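Minutes of the product review meeting, October
Subject: Skutolar door and corridor package, trial license 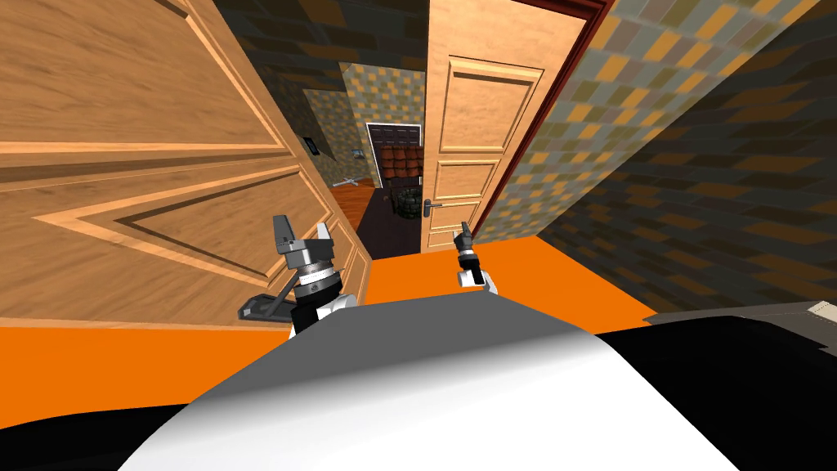
Present: Anatole Carré (chair), Valtteri Honkanen (simulation), Mei-Ling (purchasing), Dorota (integration), Piers (minutes)
Apologies: Samir
The meeting opened at 9:40 in the small room upstairs.

1. Minutes of the last meeting

Agreed with one change. Item 4 should say that the Eltex quote covers support by email only. Piers to correct the copy on the shared drive.

2. Where the trial stands

Valtteri reported on the Skutolar package. It is a set of simulated homes with working doors, sold by Mahasneh as an add-on to the Hostis simulator, which we already run. The trial license allows one seat and all the homes in the basic set. He has been working with the two-arm mobile model and has mostly stayed with the hallway layouts, as those are the ones closest to what the customer asked for.

He has completed 387 runs. Of these, 319 ended with the robot through the doorway and the door left where the task asked for it. The rest were stopped by the time limit or by contact between the body and a door. He has not sorted the failures fully but thinks most of them come from the narrow layouts with two doors close together, where one open door takes up the room needed to deal with the other.

Anatole asked if the contact stops were real or caused by the safety margin being set too wide. Valtteri said some of both. The margin came with the package and he has left it alone so that the numbers can be compared with the vendor's own sheet. He will run a smaller batch with the margin reduced.

3. Door handles and hinges

Dorota went through her notes. The lever handles turn and spring back properly. Resistance can be set per door, and so can the hinge friction. Round knobs are listed in the manual but are not in the basic set. Mahasneh confirmed by email that they are in the extended set, which costs more (see item 5).

She found that doors pushed past the end of their swing sometimes bounce. It does not happen often, but when it does the run is useless. Reported to the vendor, ticket open, no date given for a fix.

Mei-Ling asked whether the customer has knobs or levers. Anatole believed levers throughout but will check.

4. Surfaces and camera views

There was a longer discussion on this than planned. The package changes wall, floor and door finishes between runs, and several of the combinations are very busy, with small checkered tile on the walls and strong floor colors such as bright orange. Piers asked if this was a fault. Valtteri said it is deliberate and can be turned down in the settings. He would leave it on for training and use plain finishes for the final checks.

Dorota's concern is the head camera. From the default mount, the white top of the robot's own body takes up the bottom of the view and hides the lower parts of both arms. With the view tilted, the grippers can be seen near the doors but it is hard to judge how far either one is from a handle. She would like a second view from the wrist. The package supports it, at a cost in speed. On our machine a run with one camera takes 175 seconds on average and a run with two takes 184, so the difference is smaller than she expected.

Agreed: use two cameras from now on. Runs already completed stand as they are and will be kept in a separate folder.

Anatole asked that tilted views stay in the mix, as the real unit will meet door sills and ramps.

5. Price and license terms

Mei-Ling has the written offer. The basic set is billed by the seat, yearly, with updates included. The extended set adds knobs, sliding doors and self-closing doors. There is no monthly option. She pointed out that the license renews by itself unless we write to them a month ahead, and she wants that clause taken out before anyone signs.

She also asked about our right to keep the recorded runs after a license ends. The offer does not mention it. Valtteri said this matters more to him than the price. Everyone agreed that we need it in writing.

Eltex has a competing kit at a lower price. Dorota tried the demo — the doors open, but the handles are only for show and the latch is released by a command. Not suitable for this job. No further time to be spent on it.

6. Decision

The trial to be extended by one month if Mahasneh will agree to it at no charge. Purchase of two seats of the basic set is supported in principle, depending on the data clause and some progress on the bouncing doors. The extended set will be looked at again once the handle question is answered.

7. Actions

Valtteri: smaller batch with reduced margin; sort the failed runs by layout and cause.
Dorota: set up the wrist camera in the shared configuration; follow up the open ticket.
Mei-Ling: ask for the trial extension; renewal clause and rights to recorded data.
Anatole: confirm handle types with the customer.
Piers: correct the last minutes; let Samir know about the two-camera change.

8. Any other business

The simulation machine will be off for a disk change one afternoon this month. Valtteri to send the time round beforehand. Dorota asked for a second monitor at the test desk — Mei-Ling will look in the storeroom first.

The meeting closed at 10:55.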